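2 min read

Nenddale Rugby Club wants a backs coach for its under-19s, starting in November. We have read plenty of applications promising a "winning culture," and we still don't know what that means. Tell us how you would fix a back line that drops the ball under pressure. 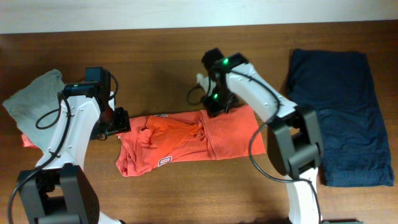 An orange-red T-shirt, folded on the table.

The job is two evenings a week plus match days. Pay is $3000 for the season. Five years of coaching would help, though we have seen long résumés go with poor sessions. Send one page to Selma Nikolovski.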